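# How to look up a court case from a news story

I started doing this after a local paper ran a piece on a bribery trial and left me with more questions than I'd had before reading it. Who had been charged, and with what? Had anyone pleaded guilty? It took me a good few evenings to learn my way about (and a lot of tea!), so I've set the whole thing down in the order I'd do it now.

## Before you search

Read the story twice and write down every name exactly as printed, with middle names and initials if you have them. Note the court too. Reporters often say only "a federal court" or "the county court", and those are quite different places with quite different records, so if you aren't sure, look for who brought the case. A state or county prosecutor usually means a state court.

Then look for the case number. Some papers link straight to the charging document at the foot of the story, and you can skip half of what follows, you lucky thing.

## Finding the docket

The docket is simply the running list of everything filed in a case, oldest first or newest first depending on the court. Go to the court's own website and find the page for case searches. Type the surname first and nothing else. I know it's tempting to fill in all the boxes, but one misspelt forename and you'll get no results at all. My first search, for the Salazar case, brought up 518 entries, and I nearly went to bed. Adding the filing year, and then the month (March, as it happened), left me with 3.

Check whether the court charges by the page before you click on anything long. If it does, the public terminals at the courthouse may let you read for nothing.

## What to read first

Start with the complaint or the indictment. A complaint often comes with a sworn statement from an investigator, and that's where most of the newspaper's best details will have come from. Do bear in mind that it's one side's account and nothing in it has been proved yet.

After that, jump to the latest entry and work backwards. Charges get dropped, or added, or swapped for lesser ones, and the first headline may be well out of date by the time you come to it.

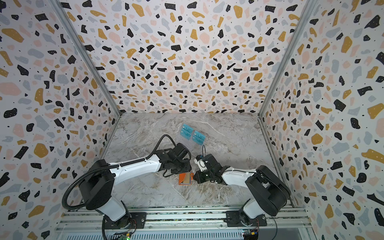

Remedios Lacson wrote in to say that she always looks for the word "superseding" before anything else, as it means a newer indictment has taken the place of the old one, and she once spent a whole afternoon taking notes on the wrong version. I've added it to my own list!

## Keeping notes

I use one sheet per case: names at the top, then the case number, then dates down the side with the docket entry number next to each. If an entry is marked as sealed, write that down as well and move on. Look again in a few weeks, and start from the last entry number you wrote down.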